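Bedroom cell, August. Fault day.

Started at 7.40 with the usual checks. Home position good on both arms, hand calibration passed on the right first go and on the left second go. E-stop tested from the bedside and from the desk. Logged both. Firmware on the hand controller is still the Lindqvist build from last month, which I had meant to roll back and did not.

Task for the day was Fatby, the tidy-up set: soft toys off the bed, into the basket, right arm only. The cell target is 600 clean placements before we hand the policy to Baltier for their review. We were at 162 going in.

The first hour was dull in the good sense. Grasp on the lumpy toys has improved since Ademir Miranda widened the finger preshape. The hand used to close short and roll them across the sheet. Approach height was set to clear the basket rim, and I left it alone.

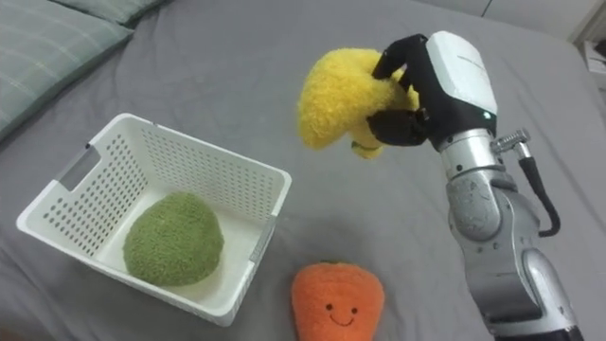 Yellow floret on the transfer leg.

At 9.15 the right hand failed to open on command. The arm had reached the release pose over the basket, the controller reported the open command as accepted, and the fingers stayed shut. No alarm. The planner took the accepted command as a completed release and began the retreat with the toy still in the hand. It went back to the pick pose and descended for the next item while carrying the last one.

I hit the desk stop. The arm held position with the toy pressed into the mattress. Contact force in the log peaked well under the limit, and it was a soft toy on a soft bed, so no damage to anything. The same sequence over a hard table would have been a different entry.

Error code on the hand controller after the stop was 707, listed in the manual as finger current mismatch. The manual gives one line on it and says to power cycle. I did not power cycle straight away as that clears the buffer. Pulled the buffer first, then cycled. Hand opened normally at start-up.

What the buffer shows: the open command went out, the acknowledgement came back in the normal time, and finger current never changed sign. So the acknowledgement confirms receipt only. Finger position was being published the whole time and the planner was not reading it. This is our fault as much as the supplier's. The check existed in the older Grutivum code and was dropped when we moved to the new interface. I found the commit. It was mine.

Second occurrence at 10.50, same code, same pose. I was standing at the bedside for that one with my hand on the stop and caught it before the retreat. Two faults in one morning with the wrist at nearly the same angle made me look at the cable. With the wrist rolled to the release pose the loop pulls snug against the connector. Wiggled it at standstill, power on, motion locked out. Current reading on two fingers jumped about. Reseated the connector, which took a quarter turn more than I would have liked, and gave the loop more slack.
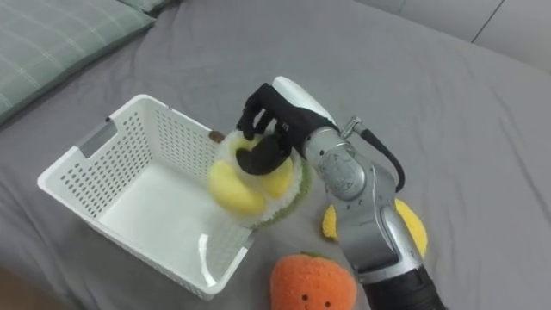 Ran the release pose on its own for half an hour after lunch with the speed turned down. No fault. Then ran the full task at reduced speed until 3.30, again no fault, though I am not counting any of today's placements toward the target. Ademir disagrees and thinks the ones before 9.15 are fine. They probably are. The planner was blind to the hand during all of them, so I have marked them as unverified and he can argue it with Baltier.

Changes made:

Planner now waits for measured finger position past the open threshold before retreat. Timeout of 2 seconds, then hold in place and raise an alarm. It must not retreat on timeout.

Added a closed-hand check before any descent to pick. If the hand reads as occupied, no descent.

Stop-and-save script now pulls the buffer on its own, so the next person does not lose it by following the manual.

Tested the timeout by blocking the open command in software. Arm held, alarm sounded, no motion. Repeated it with the arm in mid transfer and got the same result. Have not tested it with a real cable fault and don't plan to make one on purpose.

Still open: whether the left arm's connector has the same trouble. It has the same routing and fewer hours. Left arm stays parked until I have checked it. Wrote to Lindqvist asking what the acknowledgement is meant to mean, with the buffer attached. Spare cable ordered, delivery not confirmed.

Also need to fix the wording on the fault sheet taped by the door, which still tells people to power cycle first. Powered down at 5.20, key in the drawer.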